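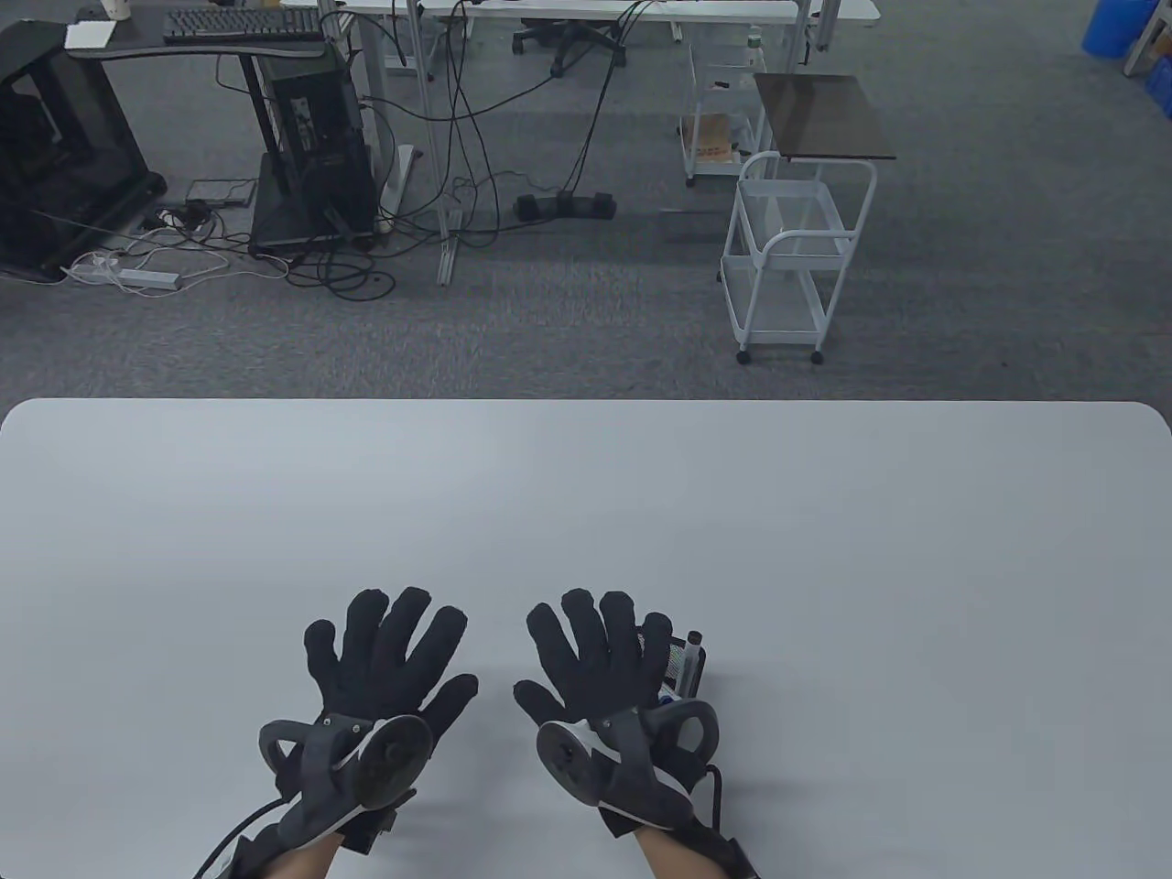 Figure 1. Knit gloves and wrist trackers at the table, with the cables on the floor behind.

Planning the Equipment for a Hand-Tracking Station: Report of the Barano Project

May 7, 2018
By Iyer, Barano student group

Category: Student Projects / Robotics / Budget and Purchasing

1. Purpose of the report

The Barano project studies how the motion of human hands can be recorded at a table and later used for the control of a robot gripper. In the first half of the project we worked with equipment that was already in the room. For the next half we must ask the department for money, and this report explains what we want to buy, in which order, and what we decided to leave for later.

We need to equip 6 stations before October. The large things (tables, computers, frames) are already paid for from another budget. Our part is the small equipment, and the limit given to us is $400 for each station. At the beginning this seemed to me a comfortable amount. After I made the first list I changed my opinion.

2. What is worn on the hands

The operator wears a pair of black knit gloves, and over the wrists a gray tracking device is strapped, one on each side. The trackers are the most expensive part of a station, but we do not buy new ones this year. What we must buy are the gloves and the straps.

Gloves are cheap and for this reason we forgot them in our first plan. They wear out first at the fingertips, where the fabric becomes fuzzy, and when one glove is bad we change the pair. One size is also not enough. A person with small hands gets loose fabric at the end of the fingers and begins to grip in a different way, which we do not want in our recordings. I propose to keep three sizes in stock and to order from Gradis, who accept small orders.

The straps are a more difficult question. Gradis sells them only together with the plastic housing. Brerkel sells the strap alone, but the delivery takes longer. We decided for Brerkel and will order early.

3. Cables and the floor

Each wrist has its own cable, and these come in addition to the cables of the computer, the desk and the foot pedals. In Figure 1 a good part of the carpet behind the table is covered with them. My first list had no line for cable management at all. The second list has the following:

Cable covers for the floor, one set per station
Hook-and-loop ties, one large roll for everybody
Power strips with a longer cord, to be fixed under the desk
Longer tracker cables, 2 per station

The longer tracker cables need a short test before we order the full quantity. We do not know yet if the signal stays good over the extra length. If the test fails, the money for this line goes to spare gloves.

4. The shared room

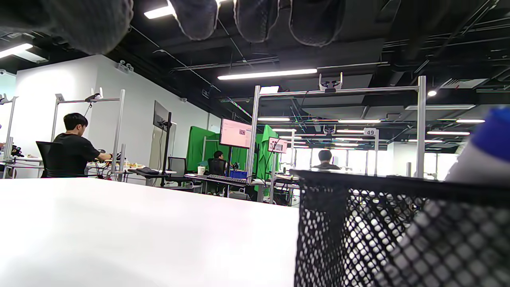 Figure 2. Aluminum frames and green backdrops, seen past the mesh container in the foreground.

The second part of the planning concerns the room. We share it with other groups, and people sit at the desks the whole day while recordings are made. The aluminum frames carry the camera mounts, and some of them have a small sign with a number. This numbering is very useful for purchasing and I recommend to write the frame number in every order, so that a part arrives at the right place and is not put in a general box.

For the frames we need extra brackets and screws. Brerkel offered us a kit for $200. The kit is good, but it takes half of the money of one station, and we would use perhaps only the brackets. I asked for the brackets separately and I am still waiting for the answer.

Light was also discussed. The room has many tube lights in the ceiling and a row of windows at the far wall, so the brightness on a table depends on its position. One member of the group wanted to buy a lamp for each table. We removed the lamps from the list, and will first compare recordings from tables near and far from the windows.

5. Order of purchase

First order: gloves, straps, cable covers, ties.
Second order: power strips, and the longer tracker cables after the test.
Third order: brackets, or the full kit if Brerkel does not sell them alone.

The first order can be sent as soon as the department signs. I ask that the straps are not moved to a later order, even if the budget is reduced. A loose tracker means the recording must be repeated.

6. Open points

The mesh containers and the wire carts are not in any budget list I could find. If they belong to another group we must add our own, and the limit for the station will then be exceeded by a small amount. I will check the inventory list before the second order and correct the table in the appendix.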